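Subject: Re: [cohort-data] Missing second-dose dates in the Jaltton extract

> The Jaltton extract has 301 records with a first-dose date and no
> second-dose date. Are these true single-dose participants, or did
> the import drop the field? I would like to know before I rerun the
> antibody tables.

Mostly the import. I compared the extract with the clinic export last night. Of the 301 records, 55 have a second-dose date in the export that did not reach us. All 55 come from the Sastano site, which switched to a day-first date format in January. The Zavurik script reads month first and writes a blank when the month is over 12. It logs a warning, but the log is overwritten on each run.

The larger problem is dates where the day is 12 or lower. Those were read without error and are wrong. A dose given on 3 February was stored as 2 March. I found 40 of these so far by checking the interval between doses against the visit number.
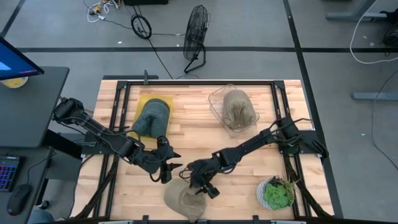 Bench with both arms, khaki cap near the lower center.

Please do not rerun the antibody tables yet. The interval groups will shift, and the short-interval group is small enough that a few moved records change the confidence limits.

I have patched the script to take the date format from the site code and to stop on any date it cannot read. The patch is in the Psarras branch, version 2. It has been run on the Sastano file only.

Still open: the remaining records with no second date in either source. Some may be people who had the second shot elsewhere. The regional registry would show that, but our approval covers first-dose lookups only, so it needs an amendment. Until then I suggest coding them as unknown — the current code of "declined" has no support in the visit notes.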